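Brivier Community Justice Partnership
Progress report to the funding body, second reporting period
Court Support and Diversion Program, Wirkville

Prepared by Youssra Ramadan, Program Manager
Approved for release by Moataz Zaki, Executive Director

1. Purpose

This report covers the period to the end of March and is provided in accordance with the reporting schedule in the funding agreement. The program offers court support and supervised diversion to adults charged with minor drug possession and related property offences in the Wirkville catchment.

2. Referrals and participation

The program received 40 referrals in the period, against a target of 35. Most came from the duty lawyer service, with the remainder from police prosecutors and the Mahrous outreach centre. Of those referred, 15 people have completed their diversion agreement and had their matters finalised without conviction. Two participants were returned to the ordinary court list after failing to attend consecutive appointments. The other participants remain under supervision or are awaiting assessment.

Referrals from police continue to arrive late in the process, often on the morning of the first mention. Samah Slaoui has met with the station's senior prosecutor, and a revised referral form is now in use at the charge counter. Early signs are favourable, although it would be premature to report a trend.

3. Staffing

Tsion Gebru commenced as full-time court liaison officer in the period and attends the Wirkville list from 8.30 am on each sitting day. The part-time caseworker position remains vacant. It was advertised once without a suitable applicant and will be readvertised at a higher classification, within the approved salaries budget.

4. Premises and equipment

The lease on the Mahrous annexe has been signed. Interview rooms are in use, and the waiting area will be partitioned next quarter to allow participants to speak with staff privately. The security upgrade required under the agreement, including the duress alarm at reception, has been commissioned and tested. 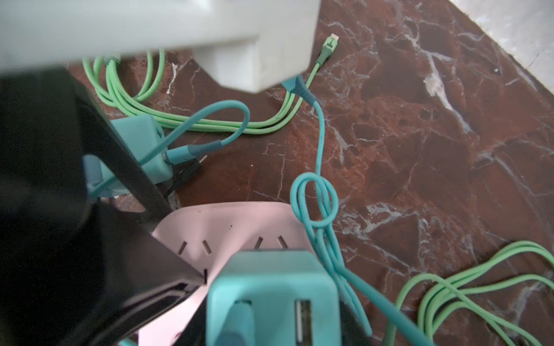
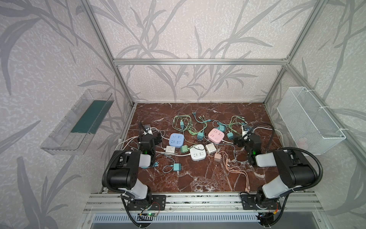
Brown marble-patterned surfaces with pale veining, seen in both views.

5. Case management system

Client records have been moved from paper files to Jistis. The transfer took longer than planned – older files held inconsistent charge numbers and had to be checked by hand against the court registry. Reda Fahmy has completed the reconciliation, and staff access is now restricted by role. Participant consent forms have been reissued to reflect the change.

6. Expenditure

Expenditure is within budget overall. An underspend in salaries, arising from the caseworker vacancy, is partly offset by additional hours for the records transfer. The partnership requests approval to carry the balance forward.

7. Matters for the next period

Recruitment of the caseworker is the first priority. The partnership will also seek a formal agreement with the local drug and alcohol service on assessment waiting times, and will report on the use of the revised police referral form. Enquiries regarding this report should be directed to Youssra Ramadan at the Wirkville office.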